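Setting up a bench for small motor and board kits

Harpreet Ouellet, September 2020

Quick one. A few people asked how I lay out the bench before a run of kits, so writing it down before I forget again. This is for little motors with leads already on and the round boards that go with them. Works for most small stuff though.

You'll need
Shallow plastic trays, one colour if you can get them. Mine are yellow, bought as a stack from Wollthorpe years ago.
One metal tray with a raised rim, for the middle.
Plain white paper. Printer paper's fine.
Masking tape and a marker.
A wrist strap if you're handling bare boards. Use it.

1. Clear the table
Everything off. Coffee too. Wipe down, let it dry, then put back only what the job needs. A light-coloured top is best, you'll spot a dropped screw straight away. Mine used to be dark brown and I lost 17 screws in one January, found most of them with my socks.

2. Metal tray in the centre
This is the work spot. Anything being put together or checked goes here and nowhere else. Line it with a sheet of paper cut to fit flat inside the rim. The paper stops boards skating about and keeps the underside off bare metal. Plain paper isn't anti-static, so if your boards are fussy get a proper mat (Haugen sell offcuts, ask at the counter).

Change the sheet when it gets grubby. Scribble notes on it by all means, then bin it.

3. Parts trays around it
Close enough to reach without leaning. One kind of part per tray, no exceptions. As soon as you let a washer in with the motors the whole thing's gone.

Motors in one, boards in another. Heavier or more awkward parts on the side of your stronger hand. Tape label on the outside lip, not the bottom, you can't read the bottom once it's full.

4. Load the motors
Tip them in gently, one layer only. They don't need to be in rows, any old angle will do so long as you can pick one up without dragging its mates along. Watch the leads. Thin wires with connectors on the ends love to hook together, and if you yank you'll pull one off at the can. Lift by the body, let the wire follow. If two are tangled put both down and sort it with your fingers flat on the tray.

5. Load the boards
Flat, face up, not stacked. Edges only when you pick them up. The tall capacitors are what gets bent if you pile them, and then you're stuffed. Three or so to a small tray is comfy, top it up as you go.

6. Bring one board to the middle
One at a time. Put it toward one side of the paper so there's room next to it for whatever you're plugging in. Run your cable away from you or off to the side, never accross the parts trays, it'll flick motors onto the floor.

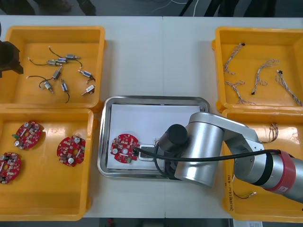 7. Do the job, then move it out
Finished boards do NOT go back in the tray they came from. Seperate box, different colour, off the table if you've got a shelf. I use old Travora tubs with the lids gone.

8. Pack up
Leads tucked in, trays stacked only once they're empty, metal tray wiped. Part-full trays get a lid or a bit of cardboard over the top, dust gets into everything in my shed.

Will do a follow up on labels for the Grurnosent kits when I get a minute, those have 2 board types that look the same till you flip them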